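The Case for the Round Table

Furniture is seldom the first matter raised when an organisation plans a new building. At Kitwood, where four public bodies moved under one roof last year, it was discussed late, after the lifts, the heating and the car park had been settled. The order placed with Vilell, the contract furniture supplier, nevertheless included a good deal that was unfamiliar to staff used to long rows of desks. Among the items were 17 round tables in strong colours, intended for the shared rooms on each floor.

The round table has a long history in public life. It has been used for peace talks and for parish meetings, and its appeal has always been partly symbolic. A table without a head gives no seat an advantage. In offices, however, it fell out of favour for practical reasons. Straight-sided tables can be pushed together, set against a wall and stacked in a store cupboard with little waste of space. Round ones leave gaps, and for decades those who drew up floor plans regarded the gaps as a cost.

That view has begun to change. The Kitwood project team asked 279 members of staff how they used the meeting rooms in their old buildings. Many replied that they avoided the larger rooms altogether. A long table placed the chair of a meeting at one end and the most junior people at the other, often out of earshot. Several respondents had fallen into the habit of holding conversations in the corridor, or on the stairs, where they could at least hear one another.

Size proved to be the harder question. Above a certain width, a round table loses its main advantage, as those sitting opposite must raise their voices and the middle of the surface cannot be reached from any seat. The team borrowed sample tables in several widths and left them in the canteen for a month. The smallest was popular for lunch but too cramped for papers. The largest was used chiefly by people sitting alone. The model finally chosen, sold under the name Oko, seats around 4 people in comfort and a fifth with some goodwill.

Colour was also a matter of debate. The first proposal was for white throughout, in keeping with the walls. Staff with poor eyesight pointed out that a white table on a pale floor can be difficult to make out, particularly late on a winter afternoon, and that white cups and paper are easily lost on it. A deep or bright top deals with both problems.
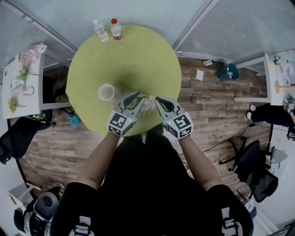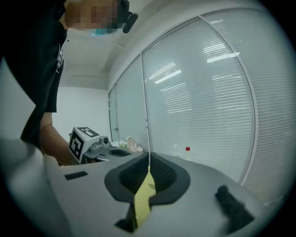

First picture: a round table top in lime green, with a white cup and two bottles. Second picture: a person in a black shirt, hand-held grippers and two bottles.

Designers differ on how far such choices should be taken. At Zabala, a smaller site whose refurbishment was completed in April, the planners gave each floor its own colour so that visitors could find their way. Managers there report that the scheme is well liked, although it has made it awkward to move furniture from one floor to another. A table borrowed for an event on the ground floor is conspicuous until it is returned.

Noise remains the most common complaint at both sites. Hard tops reflect sound, and a room with three or four tables in it can become tiring by the middle of the day. Kitwood has responded with felt panels on the ceilings and heavier curtains. A proposal to cover the tables themselves was dropped when it became clear that the cloths would need to be washed every week and that no department was willing to pay for it.

There is also the question of upkeep. The edge of a round table is one continuous strip, and damage at any point is harder to repair neatly than a chipped corner. Vilell has agreed to replace the tops separately from the bases during the period of the contract – a term which the Kitwood team regards as the most useful it obtained, and which it advises other buyers to request before an order is signed.

Booking has been the other surprise. The rooms with round tables are now full on most Monday mornings, while the boardroom, with its long table brought over from the old headquarters, can usually be had at an hour's notice. The boardroom table will stay where it is for the time being. It was assembled in the room and would have to be taken apart to leave.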